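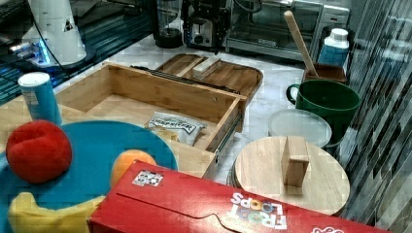

The arm was finished in March and the kitchen has taken up every evening after that, one of the builders told us before we had our coats off. A second voice from behind the bench said the arm was not finished either, it just didn't get worked on anymore.

That was the start of our visit to the Rarmont shared workshop in Lenside on 2026-08-07. It's on the ground floor of the old Lindqvist building, with the entrance on the yard side. The street door has a sign but it doesn't open. Parking is free after working hours. If you come by bus, get off at the bridge and walk back, as the next stop is a long way uphill.

The workshop has 66 members, and most of them go there for the wood shop and the laser cutter. The robot project, called Giser, belongs to a small group that meets in the back half of the building. They are building an arm that can handle ordinary kitchen things on an ordinary counter. It's a hobby build. The members pay for parts out of their own pockets, with a bit of help from the tool fund, and the total so far is 755 dollars, not counting the toaster oven and the other things people brought from home.

The counter is white marble with gray veins. One of the members got it when a house down the street was being redone. It's heavy and dead level, and the group likes it for both reasons. They first worked on a folding table and every measurement they took on it was off by the next evening.

The black gripper works over a counter that looks like someone stopped in the middle of putting groceries away. There's a Froot Loops box on its side, plush fruit on a big teal plate, a cutting board, a pot. I asked why they didn't start with plain blocks. They did, I was told, and there are still a couple of blocks in the mix, but the arm got good at blocks and that didn't help it with anything else. A snack bag is harder than a block because it changes shape when you squeeze it. A cereal box is harder because it's wide, and a gripper has to find the narrow side.

The part I spent the longest on was the drawer. It's a light bamboo one with black metal slide rail on it, and at our visit it was sitting by itself on the counter. The plan is a low cabinet with the drawer mounted inside, so that the arm can pull it open, put something in, and close it again. The group has argued a good deal about the handle. A knob is easy to grip but the fingers slip around it. A bar is better but it has to be screwed on straight. They are leaning toward a bar.

We got to see two of their evening routines. The first is the reset. Everything on the counter gets moved to a new spot by hand, and a member takes a photo and writes the date in a notebook. The second is the run itself, where the arm tries the same job over and over. They do 40 tries in an evening if nothing breaks. The night before our visit they had stopped at 23 with a loose connector at the wrist. It had been fixed by the time we arrived, with a new crimp and a piece of heat shrink.

The software side I can't report on in much detail. One member does most of it on a laptop at the end of the bench. The interesting bit for me was that they went back to slow speeds. Earlier in the year they ran the arm fast and it knocked things over, so they spent their time picking up instead of learning what had gone wrong. At the slow speed you can see the fingers start to miss and write it down.

Things I noted for our own group:

They label both ends of every cable. We label one end.

Spare finger pads are printed in batches and kept in a jar by the vise. Changing a set takes a couple of minutes.

The emergency stop is on a long lead and sits by whoever is nearest. Ours is bolted to the frame, on the far side from the chair. We should move it.

They don't allow glassware near the arm during the first run after a repair. After that it's up to the person running it.

The notebook is paper. They tried a shared spreadsheet and people forgot to fill it in.

Coffee is in the front room and costs whatever you put in the tin. The restroom is up the stairs, second door. The laser cutter was busy the whole time, so we didn't get a turn on it, and the wood shop was closed for a blade change.

The group is happy to have visitors again once the cabinet is built. They asked if we could bring our old drawer handles, and I said I would look for the box.

Filed under: Workshop Visits / Robots & Home Builds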